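Gakness: pinza de mano para enseñar tareas de manipulación

Inicio > Equipos > Captura de demostraciones > Gakness

Gakness es una pinza que se lleva en la mano y que sirve para enseñar a un robot a coger, mover y dejar cosas sin necesidad de tener el robot delante. Quien hace la demostración la sujeta, trabaja con ella como trabajaría con unas tenazas de cocina un poco voluminosas, y mientras tanto se van guardando la imagen, la trayectoria de la mano y la apertura de los dedos. Después, con todo ese material, se entrena una política que corre en el brazo. Dicho así parece muy sencillo, y la parte de la mano lo es bastante; lo que viene después nos ha dado mucho más trabajo, y por eso en esta página, además de las características del equipo, contamos con cierto detalle el método que usamos y lo que hemos ido sacando en claro con él.

La empezamos a diseñar en Virkomville porque la teleoperación se nos quedaba corta. Funcionaba, sí, pero una persona nueva tardaba una mañana entera en sentirse cómoda con los mandos, y los movimientos que salían eran lentos y llenos de titubeos que luego la política aprendía con una fidelidad admirable (quien haya visto a un brazo dudar tres veces delante de un plato sabrá de qué hablamos). Con la pinza en la mano la gente se olvida enseguida del aparato y se pone a hacer la tarea, que es lo que queríamos desde el principio.

Cómo es por fuera

El cuerpo es blanco, de formas redondeadas, y los dedos son también blancos, con almohadillas negras en la punta. La almohadilla cede un poco al apretar, lo justo para que un objeto blando no se escape y uno duro no resbale. Es la pieza que más se gasta y se cambia en un momento, con dos tornillos; en la caja van repuestos.

Los marcadores fiduciales son la otra cosa que llama la atención a las visitas. Los usamos para saber en todo momento dónde está la pinza y cuánto están abiertos los dedos, sin cables ni codificadores en la articulación. Quien ya tenga otro sistema de seguimiento en su laboratorio puede conservarlo y usar nuestros marcadores sólo como comprobación, que es lo que hacen algunos grupos con los que hablamos a menudo.
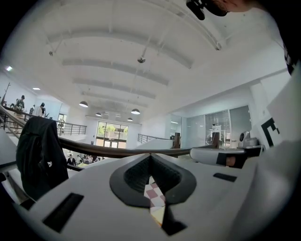

Gakness en la planta de arriba, con las lámparas colgantes y el ventanal al fondo de la sala.

La vista desde la pinza es de gran angular, muy abierta, y de eso estamos especialmente contentos. En las primeras versiones montamos una óptica más cerrada, pensando que lo importante eran los últimos centímetros antes del agarre, y el resultado fue que la política se perdía en cuanto el objeto salía del encuadre. Con el campo abierto entran también la barandilla, el techo, las ventanas y la gente que pasa, y todo eso, que a primera vista parece ruido, le da al modelo referencias para saber cómo se está moviendo. La estimación de la trayectoria mejora mucho cuando hay estructuras fijas y con buen contraste a distintas distancias. Una sala blanca y vacía, por muy limpia que quede en una presentación, es de lo peor que se le puede dar.

El método, paso a paso

El protocolo con el que trabajamos lo llamamos Brandine, y se puede seguir entero con el equipo tal como se entrega. Lo redactó en su mayor parte Nadiia Moroz, que es también quien atiende las consultas técnicas, y lo hemos ido corrigiendo con cada campaña.

Se empieza eligiendo un puesto y dejándolo quieto. La superficie, la tela o el mantel si lo hay y los muebles cercanos se colocan antes de grabar y ya no se tocan durante la serie. Lo que sí se mueve, y mucho, es el objeto: en cada repetición cambia de sitio y de orientación.

Antes de la primera toma se hace la calibración. Se abren los dedos del todo, se cierran del todo, y se repite con la pinza inclinada hacia cada lado. Lleva muy poco tiempo y da mucha rabia habérsela saltado, así que el programa de captura, llamado Ocampo, no deja empezar a grabar hasta que está hecha.

Luego vienen las demostraciones. Cada persona hace una serie de 9 repeticiones seguidas y descansa. Al principio las hacíamos más largas, pero hacia el final de la serie la mano se relaja, el codo baja y los agarres se vuelven todos iguales, y para eso es mejor parar, tomarse un café y volver. En una campaña normal participan 4 personas por tarea. Nos interesa que sean distintas entre sí: quien cocina en casa coge las cosas de una manera, quien viene de soldar placas las coge de otra, y las dos maneras valen.

Paralelamente se graba desde un segundo punto de vista, situado a la altura de la cabeza. Este segundo registro fue idea de Bohdana Antoniuk, y durante una temporada los demás lo miramos con algo de escepticismo, la verdad, por el espacio en disco que ocupaba. Hoy no lo quitaríamos. La cámara de la pinza sabe mucho de la punta de los dedos y poco del conjunto; la de arriba ve las manos, la mesa y el objeto a la vez, y permite resolver los casos en los que el objeto queda tapado por los propios dedos.
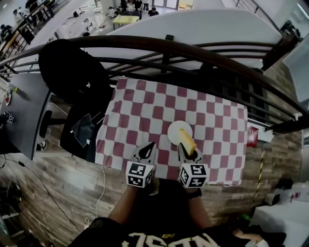
Página modificada por última vez en septiembre

La tarea del bloque y el plato es nuestra tarea de referencia. Se hace con un bloque de espuma amarilla y un platito blanco redondo sobre una tela de cuadros rojos y blancos, y la recomendamos a todo el que estrena el equipo. La espuma perdona: si se aprieta de más, se deforma y ya está. El plato obliga a pensar en la altura a la que se suelta. Y la tela de cuadros, con su cuadrícula tan marcada, viene de maravilla para comprobar a ojo, en las imágenes, si la posición estimada concuerda con la real. Que además quede un aire de merienda en el campo es un efecto secundario al que le hemos cogido cariño.

Lo que hemos visto hasta ahora

Preferimos contar los resultados con calma, porque las cifras sueltas de éxito dicen poco si no se sabe cómo se ha puesto la mesa. En la tarea de referencia comparamos la política entrenada sólo con la vista de la pinza y la entrenada con las dos vistas, con las mismas demostraciones y el mismo brazo. Colocamos el bloque en 9 posiciones que no habían aparecido en el entrenamiento. Con una sola vista el brazo lo dejó en el plato en 4 de ellas; con las dos, en 7. Los 2 fallos que quedaron fueron del mismo tipo: el agarre era bueno, pero el bloque entraba muy girado y al abrir los dedos se apoyaba en el borde del plato y se iba fuera.

Son pocas posiciones y una sola tarea, y lo decimos con todas las letras para que cada cual le dé el peso que merece. Aun así, la dirección coincide con lo que veníamos notando en las pruebas informales, y nos ha animado a incluir la segunda vista en la configuración recomendada.

Otra observación, menos esperada. Las demostraciones con pequeñas correcciones a mitad de camino resultaron más útiles que las impecables. Cuando alguien se acerca al bloque, ve que va torcido, gira un poco la muñeca y sigue, esa corrección queda grabada y la política aprende a hacer lo mismo. Durante meses habíamos estado descartando esas tomas por feas. Las recuperamos de la papelera un sábado por la mañana, las volvimos a etiquetar y desde entonces Brandine pide conservarlas, siempre que la tarea llegue a su fin.

Lo que sí conviene descartar son las tomas en las que la mano libre ayuda. Es un reflejo muy difícil de evitar (el plato se mueve un pelín y allá va la otra mano a sujetarlo), y el brazo, que sólo tiene una, no sabrá qué hacer con esa lección.

Dónde se puede usar

En casi cualquier sitio con luz suficiente y una mesa. Nosotros grabamos en la planta de arriba, junto a la barandilla, con gente trabajando en el piso de abajo, y no pedimos silencio ni que se vacíe la sala. Hay un par de cosas que sí dan guerra: los cristales grandes con reflejos cambiantes y las superficies muy brillantes muy cerca de la mesa. Si no hay otro remedio, basta con orientar el puesto de manera que el reflejo quede a la espalda de quien graba.

En cuanto al manejo, el equipo sirve igual para zurdos y diestros. El peso se reparte entre las dos manos si se quiere, y para objetos ligeros mucha gente termina sujetándola así, con los dos antebrazos por debajo, porque el pulso sale más firme.

Qué se entrega

La pinza con sus dedos y marcadores montados, un juego de almohadillas de repuesto, el soporte para la cámara de cabeza, la licencia de Ocampo y el cuaderno de Brandine impreso y en archivo. El cuaderno trae las hojas de serie para rellenar a mano; hay quien se ríe de ellas y hay quien nos pide más cuando se le acaban. También incluimos el bloque, el plato y la tela de la tarea de referencia, para que los primeros resultados se puedan comparar con los nuestros sin discutir sobre el tamaño de los cuadros.

El brazo no va incluido. Los datos salen en un formato abierto, y en el cuaderno se explica cómo pasar de la trayectoria de la mano a la del efector, con un apartado largo sobre los límites de alcance, que es donde suele atascarse todo el mundo la primera semana.

Consultas

Para dudas sobre calibración y captura, preguntad por Nadiia Moroz. Para todo lo relativo al entrenamiento con dos vistas y a los datos de la comparación, por Bohdana Antoniuk, que comparte con gusto las tomas completas, también las fallidas. Si queréis probar la pinza antes de decidiros, en Virkomville hay un puesto montado y se puede venir a hacer una serie; traed si os apetece algún objeto vuestro, cuanto más incómodo de coger, mejor.

Equipos relacionados: soporte de cabeza, almohadillas de repuesto, hojas de serie Brandine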